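Notes from the Kitchen Table

The Gemine group has moved its teaching sessions to the big brown table by the wall, and after a month of settling in, Rowena Cabanatuan asked whether I would write a few lines about how the work is going. I was glad to be asked! The task for May is dishes: bringing the arm over to the gray plate, getting the fingers onto its rim, and carrying it across to the wooden rack.
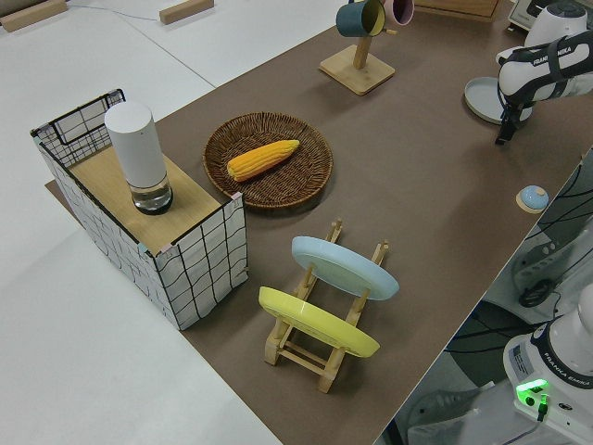
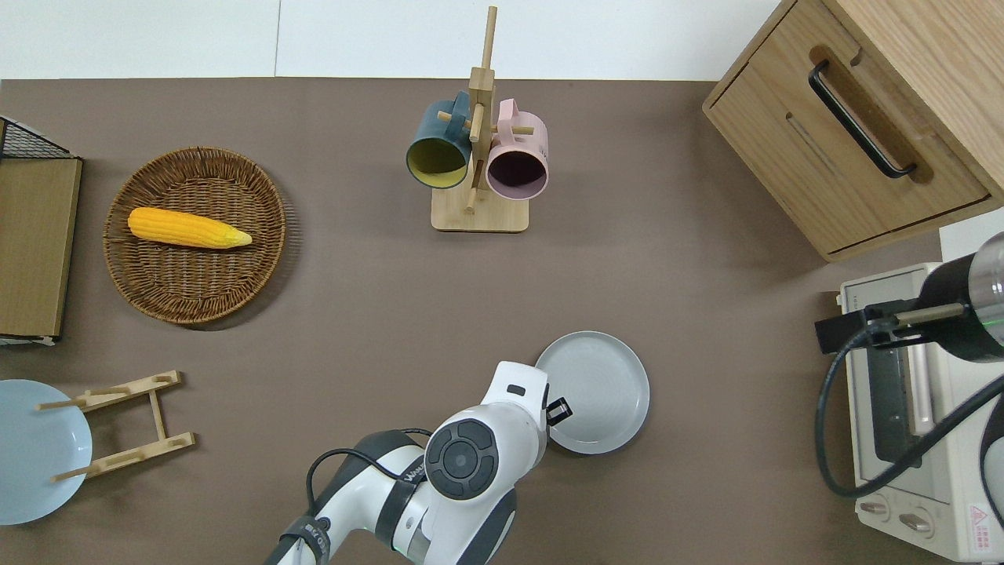
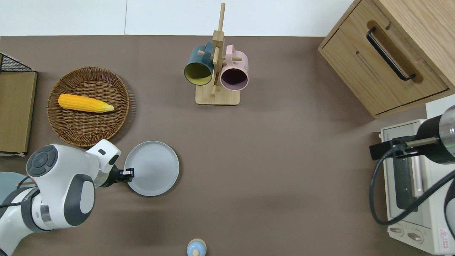
Teaching the plate task at the kitchen table. The gray plate, the corn in its basket and the two mugs on their tree are in all three views.

Every run is driven by a person at the remote controls, and the arm's movements are saved alongside the camera views so the model can learn from them later. Hạnh Hồ and Thiện Đàm have done most of the driving so far, and between them they have recorded 151 runs, of which 95 have been checked and kept. The rest went back on the pile for one reason or another — a plate nudged instead of gripped, a long pause in mid-air while somebody thought it over, that sort of thing.

Plates are harder than they look, as anyone who has tried driving will tell you. The rim is low, the fingers have to come in at just the right height, and if you hurry you end up pushing the plate along the table like a hockey puck. Hạnh's advice to new drivers is to slow down well before you reach the rim and let the hand settle. Thiện likes to approach from the side (he has been known to argue for this over lunch, at some length).

We are now asking drivers to do 10 runs at a sitting and then take a proper break, and to leave the mugs and the corn where they are unless the run sheet says otherwise. Oanh Lương keeps the run sheets and will happily walk you through one. Mugs come next, once the plate runs are all checked.

If you would like to learn to drive, beginners are very welcome, and five practice runs are usually enough to get the feel of it. Send Oanh a note and she will find you a slot.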